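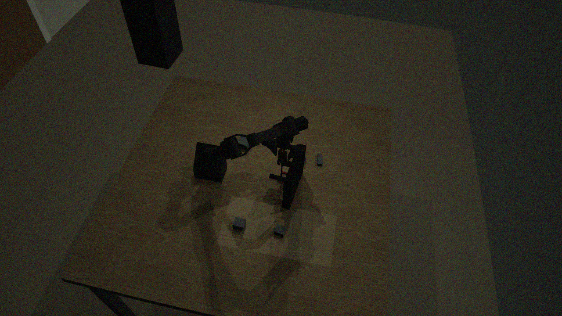 Sim of my home arm before I cut any more metal, opinions wanted

brastau_bench
Joined: July
Posts: 24

Got the arm into a simulator at last. Table, arm, three small grey blocks to pick up. The plan is to train the pick motion in there and then move it to the real one in my garage. Lighting is low on purpose. My garage is dim and I figured the sim should be too. Real parts so far have cost me 176 dollars, not counting the table.

nelar77
Dim is one thing. I can hardly tell the lower end of the arm from its own shadow. If a camera is going to find blocks in that, good luck to it. The two in front at least have some light on the wood near them. The long one off to the right, past that tapering panel, I'd expect it to miss.

brastau_bench
It found them fine last night. 1347 practice runs and it grabbed something in 70 percent of them.

nelar77
Grabbed something, or grabbed the one you asked for?

brastau_bench
Something. I haven't split it out yet.

Vira Hladun
Then the 70 doesn't tell you much. I went down this road with a Hordiienko kit in our shared shop. Beautiful numbers on the screen. On the bench it pushed the block off the edge over and over, and the fault was slop in the shoulder joint that the sim knew nothing about. I spent a whole winter tuning the wrong thing. Did you model any backlash at all?

brastau_bench
No. The joints are rigid in there. I was going to add that later.

brimine_fan
I'll disagree with the grumps here. A rigid sim is fine for a first pass. You find out if the arm can even reach where you need it to, and that alone saves you a few brackets. And grain in the render is good, real cameras are noisy too.

nelar77
Reach you can check with a tape measure. And grain from too few render samples is a different kind of noise than a cheap webcam gives you.

brimine_fan
Fine, but a tape measure won't tell you if the elbow hits the table.

Vira Hladun
It hits the table. You hear it.

brastau_bench
Okay. I'll log which block it goes for and rerun with a brighter light next to the dim one. Backlash after that. I still think the dim version will hold up.

nelar77
Post both sets, including the misses. And put a real block in front of the real arm before you order motors.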